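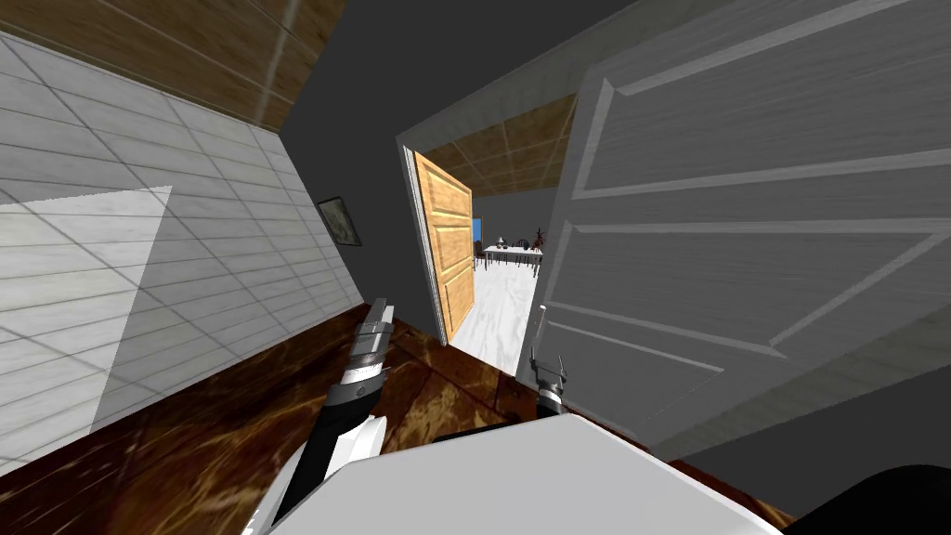
Ziremlow says the arms never took anyone's job at their place, they just took the nice bits of it, and I can't stop thinking about that.

We're a team of 19 doing housekeeping at Jostgate, and management want robots on the corridor rounds from July. Doors, linen drops, that sort of thing. Has anybody been through it? Did your hours change?

Posted Jun 11, 2025

Pritside
Yes, two years now. Hours stayed the same but I walk a lot less and spend more time on the radio sorting out doors – the old heavy ones especially. Get the training written into your rota, or you'll end up doing it on your break like we did!

Masson
depends on the manager

Ziremlow
Since I've been quoted – I meant the chatting. I used to see roughly 41 people on a shift and now it's far fewer. Ask who covers when one of them stops halfway down a corridor.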